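Putden Gripper Kit: Is It Worth It for the Lab?
Project report, Novham robotics elective, July 2020

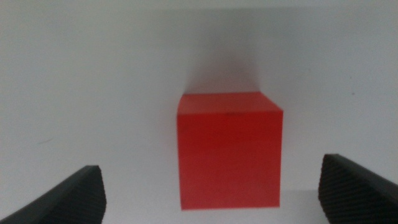
Fig. 1. Wrist camera view, red cube between the open fingers.

Goal: test the Putden kit (gripper, wrist cam, software) and say if the class should buy a second one. Ours was $258 from Claltumach, cable not included.

Setup. Took 2 afternoons, mostly the driver. Manual skips the camera part completly. White surface, one cube, fingers start open.

Test. 100 pick attempts, same program, cube moved by hand each time. 81 good picks. Most misses were when the cube started way off to one side, closer to one finger, so it got pushed insted of gripped. Ridged pads hold well, no slips once closed.

Camera. Color detection on red was easy. Picture is a bit soft up close, edges of the cube come out fuzzy. Had to raise the threshold so shadow didnt count as part of the block.

Support. One email, answered next day. Fine.

Verdict: yes, buy, but budget for the cable. Still to do in August: smaller blocks, other colors.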